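Pustport Review: Two Weeks With Wandlow's Harbor Slot

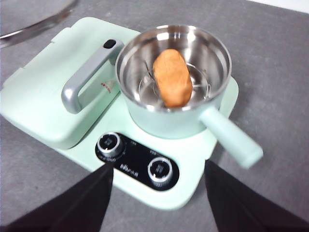 Mint-green breakfast maker with its little saucepan on the side.

I play most of my slots before work, coffee in one hand, phone in the other, so a game has to win me over fast. Pustport did, mostly! It's the new one from Wandlow, set in a foggy fishing harbor where everything seems to be run by seagulls. The gulls are the high symbols (captain, cook, lookout, and a very grumpy one in a raincoat), and the low ones are knots and signal flags. No card ranks anywhere, thank goodness.

You get five reels, four rows and 36 fixed lines. I'd have liked to be able to turn some of those off, but no luck. Lines pay left to right only. The lighthouse is wild and shows up on the three middle reels, and if it lands on reel three it lights up the whole column. That happened a lot more in my first evening than it has since, which is just how these things go.

Free spins come from three or more foghorns. You start with nine, and every raincoat gull you land goes into a bucket at the top of the screen. Fill the bucket and the raincoat gull turns wild for whatever spins you have left. My best bonus paid 330 times my bet, and I did a small dance in the kitchen. My worst paid less than the bet itself (ouch). I kept a tally in the notes on my phone and got through 2,729 spins before writing this, with the long dry stretches you'd expect from a high-variance game. The longest I went without a bonus was bad enough that I put the phone down and went for a walk.

My friend Ga-eun Heo hates the soundtrack. It's an accordion loop and it does get into your head, but you can mute the music and keep the gull noises, so that's what I do now. The turbo button is tucked inside a menu, three taps deep, and I can't think why. On my old tablet the reels stuttered a bit whenever the fog rolled in. No trouble on the phone.

How does it stack up against Uveck, the last Wandlow game I spent real time on? Uveck is calmer and pays small and often, so if you're on a tight budget I'd send you there first. Pustport has the better bonus round by a mile and it's much nicer to look at. Just set your limit before you start, and play the demo for a good while to see if you can stand the quiet spells.

I'm giving it four stars out of five. The missing star is for the turbo button, and also for the cook gull, who has looked at me funny on every single losing spin since October.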